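Packing bench notebook, April
Morning, started a little after 8

Feven and I finally got the bench to ourselves, so I'm writing this up while I still remember which tray was which. The question from last time was whether the shallow trays are worth keeping for the Jikham order or whether we go back to the deep ones that Darcy likes (and defends with real passion, bless him). We have 146 pieces to get through, so it seemed worth a morning of fussing.

Wiped down the white table first. The specks don't come off, and neither does the long brownish line across the lower part. I tried the soft cloth and then the rough one and gave up. Ibsa thinks it's a crack and I think it's a scuff, and we went back and forth on that for longer than I'd like to admit! Either way I'd keep the trays on the far side of it until somebody has had a proper look.
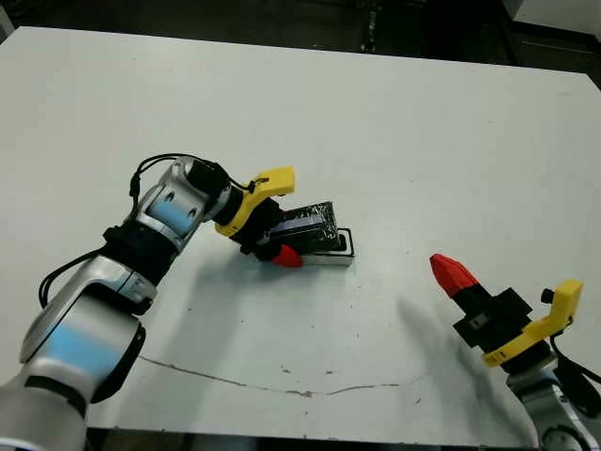 Trays

The white one with the thin black outline on the rim is the one I want to go on with. I can find that rim at a glance, even late in the day when everything pale on that table starts to swim together. The sides are low, so there's no digging around for the piece. Feven's worry is that a low side won't hold anything in place on the cart, and she has a point. We pushed it down the hall and back with 14 pieces and two had slid over to one side. A liner might do it. Obsa has an offcut of the Tokitz mat and I'll ask him for it nicely.

Wrap

Glossy clear film over the black pieces is lovely to look at and a nuisance to check. The shine hides small creases, and I kept tilting my head like a pigeon to see past it. Moved the lamp farther back, which helped some. Mahlet suggests checking the corners by feel before the piece goes in the tray, so I'll try that on the next lot.

Still to do: label the trays, ask about the table, order film (we're down to 29 sheets). Darcy gets his say on the deep trays after lunch.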